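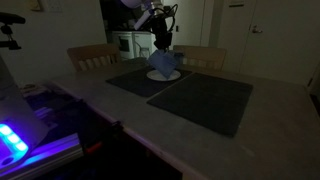

Ticket 123 : bons de cuisine imprimés en double ou pas du tout
Produit : Pludura (caisse et réservations)
Site : restaurant Suvarna, salle et cuisine
Priorité : haute, puis normale
État : résolu, sous surveillance

Signalement du client
Depuis mardi midi, certains bons partis de la caisse sortent deux fois sur l'imprimante de la cuisine, et d'autres ne sortent jamais. Les desserts sont plus touchés que le reste. L'imprimante du bar n'a pas de problème. Nous avons éteint et rallumé l'imprimante, changé le rouleau, redémarré la caisse. Pas de changement. Pendant le service du soir on a fini par porter les commandes à la main.

Première réponse du support
Bonjour, merci pour ces précisions. Pouvez-vous imprimer la page d'état de l'imprimante de cuisine (bouton d'avance papier maintenu à l'allumage) et nous indiquer l'adresse IP qui y figure ? Merci de vérifier aussi dans Réglages > Périphériques l'adresse enregistrée côté Pludura.

Client
Page d'état : adresse en .41. Dans Pludura : .41 aussi. Le test d'impression passe une fois sur deux.

Support
Prise en main à distance à 15 h 20. La file d'attente contient 893 travaux en erreur, le plus ancien remonte à juin. File exportée puis vidée. Test de dix bons : sept sortis, un en double, deux perdus. Vider la file ne suffit donc pas, mais elle ralentissait tout le reste et le message « périphérique occupé » n'apparaît plus.

Ping continu vers l'imprimante : réponses correctes pendant une minute ou deux, puis coupure, puis reprise. L'adresse MAC change entre deux reprises. Il y a deux appareils sur la même adresse.

Question au client : un équipement a-t-il été ajouté ou remplacé récemment sur le réseau ?

Client
Oui, lundi. Trenness est venu remplacer la borne wifi de la salle. Ils ont aussi branché une petite boîte à côté du routeur Bratdale, pour la musique je crois. Elle a l'étiquette Trenness dessus.

Support
Merci de débrancher cette boîte cinq minutes et de relancer dix bons.

Client
Dix sur dix, aucun doublon. Par contre plus de musique.

Analyse
L'imprimante de cuisine a une adresse fixe, saisie directement dans l'appareil à l'installation. Cette adresse se trouve dans la plage que le routeur distribue automatiquement. Le boîtier de musique a reçu la même. Quand Pludura n'obtient pas d'accusé de réception, il renvoie le bon au bout du délai réglé, ici 3000 ms. Si le premier envoi était quand même arrivé, la cuisine reçoit deux bons. Après 6 essais, le travail passe en erreur et reste dans la file.

Actions effectuées
- Plage DHCP du routeur réduite, elle commence maintenant à .100.
- Boîtier de musique rebranché, il a pris .104.
- Imprimantes de cuisine et du bar laissées en adresse fixe, notées dans la fiche du site.
- Purge automatique de la file activée, tous les jours à 4 h.
- Alerte à l'écran de caisse quand un bon passe en erreur (l'option était décochée).

Client
Service de midi et du soir sans souci. Il reste un décalage d'heure sur les bons du bar, deux minutes d'avance. Pas urgent.

Support
Noté, le décalage fera l'objet d'un ticket séparé. Celui-ci reste ouvert une semaine, puis se fermera automatiquement sans nouveau message de votre part.

Tickets récents
Heure incorrecte sur les bons du bar
Tiroir-caisse qui ne s'ouvre pas après un paiement mixte
Réservations en ligne absentes du plan de salle
Changer le logo sur l'addition
Export comptable vide en fin de mois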